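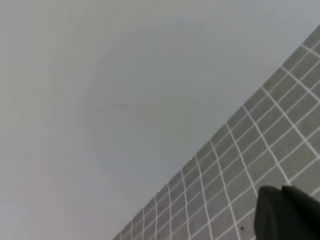
Qui sommes-nous

Kaltiseo, c'est une petite équipe de recherche installée à Gastell, dans l'ancien lycée technique, deuxième étage. On travaille sur une seule question ou presque : comment apprendre un geste à un bras robotisé avec très peu de démonstrations. Cinq permanents, deux doctorants, des stagiaires selon la saison.

Ce qu'on fait

Notre méthode s'appelle Tiêu. Une caméra au poignet, côté pince, et rien d'autre. Pas de caméra au plafond, pas de marqueurs collés sur les objets. Le robot apprend à partir de ce qu'il voit de tout près, y compris quand il ne voit presque rien : une surface grise, un bout de tapis quadrillé, le haut des doigts. Ces vues pauvres, beaucoup d'équipes les jettent au tri. Nous on les garde, et on les pondère.

En gros : chaque démonstration est découpée en segments courts, un premier réseau estime si la vue apporte une info de position ou non, un second propose le mouvement. Quand l'info manque, le bras ralentit et cherche un bord, une ligne, un contraste. Le quadrillage sert à ça au début de l'apprentissage, ensuite on le retire.

Où on en est

Dernière campagne, bouclée en août : 19 tâches de prise et dépose, 10 démonstrations par tâche, 180 essais réussis sur 214 sans tapis. La version d'avant plafonnait nettement plus bas, surtout sur les petits objets. Restent les échecs - presque tous à l'approche, quand la pince masque la cible dans les derniers centimètres. C'est le chantier en cours. Les objets transparents, on n'y est pas du tout.

Rapport technique sur demande, le code suivra quand il sera nettoyé (il ne l'est pas).

L'équipe

Diễm Hoàng a lancé le projet et dirige la partie apprentissage. La mécanique et l'électronique sont faites sur place, les doigts de pince aussi. Les essais longs tournent chez notre partenaire Janisstead, qui nous prete deux postes et relit nos protocoles sans complaisance.

Venir, nous écrire

Visites possibles le matin, sur rendez-vous. Stages de master : six mois minimum, envoyer un CV et quelques lignes, pas de lettre type. Écoles et lycées bienvenus, par petits groupe. Le formulaire est en bas de page, réponse sous une semaine - sauf pendant les campagnes d'essais, là c'est plus long.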